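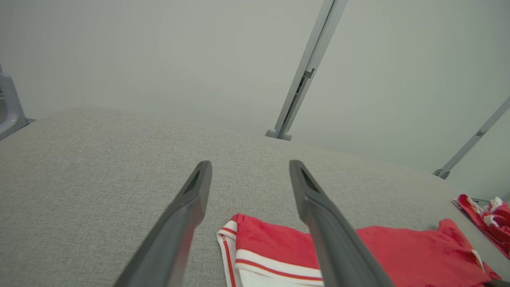
Wrist view, gripper open over the red and white one.

Oct 29, 2022

Came in on a Saturday to look at the grasp planner without people standing behind me. Leen had the same idea, so there were two of us, but she kept her headphones on and worked on her own branch until lunch.

The question for today was whether the new segmentation model is any better than the old one, or whether we just like its colors more. Wissam has been telling everybody it solved the clothes problem. His evidence is a validation score and a slide. I have seen a lot of slides. The validation set came out of the same week of recordings as the training set, with the same shirts, and I said so on Tuesday and got the usual nod.

Started with the wrist camera feed, garment between the fingers, the white band with the red piping lying right in the opening. For a person this is an easy pick. You pinch the folded corner where it turns up and lift. The old model drew one blob over the whole thing and put the grasp point somewhere in the red, which is smooth and gives the planner no edge to work with. The new model draws two blobs, one white and one red, and is very sure they are separate items. So we have swapped one wrong answer for a wrong answer with a higher confidence.

To be fair to it, the edge of the white part is much cleaner than before. It follows the fold at the corner almost perfectly. If I throw away the item labels and keep only the edges, I could rank grasp points along the fold and never ask the network what a garment is. I wrote that down as a possible thing for next week. Wissam will hate it.

The far red one, bunched up in the corner of the view, is a different problem. The model broke it into pieces around the white bits poking out of the folds. One of those pieces came back as the top-ranked grasp in the scene. I checked the planner log and it had a path for it too, a long reach across the surface with the wrist rolled 90 degrees, which it scored higher than the easy corner directly below the fingers. I did not let it run. The cost function has no real penalty for distance, because somebody (me, in the spring) set that weight to nearly zero while chasing another bug and never put it back. So I can't blame Wissam for that half.

Put the weight back to something sane. The ranking flipped to the near garment, which proves only that the weight does what it says.

Then the slow part of the day. I replayed 103 saved frames through both models with the same planner settings and looked at every top grasp by hand. I used a dumb rule: would I be comfortable letting the arm try this, yes or no. The old model got fewer yeses, but the new one beat it by only 11 frames. That is something. It is a long way from what the slide says. Leen took her headphones off long enough to point out that I already knew which model was which while I was judging, and she is right, so the number is worth even less than I thought. Should redo it blind. She offered to shuffle the files for me on Monday.

Also found that the Grunix driver is stamping images when they arrive and ignoring when they were captured. The lag is up to 90 milliseconds by my estimate. With the arm parked it makes no difference. With the arm moving, every mask gets pasted onto the wrong wrist pose, and then we sit in meetings and discuss whether perception is drifting. I have suspected this since summer and Fouad told me twice that the driver was fine. I sent him the plot with no comment. Then I felt a bit mean and sent a second message saying it may be a config thing.

Raghda wants a paragraph for the Mevska people about progress. I wrote that garment edges are better, that splitting one garment into two is unsolved, and that I would not promise a date. She will take out the last part. She wrote back asking if we could say "over 1000 successful grasp predictions." A prediction is successful when the thing comes up off the surface, and we have not been scoring that. I told her no and went to get a sandwich.

To do: blind comparison, timestamps, pull the fold edges out of the mask, find out who else has been living with that distance weight at zero. Home by six. Elias called about dinner in Abu Hammour and I said yes before remembering how far it is.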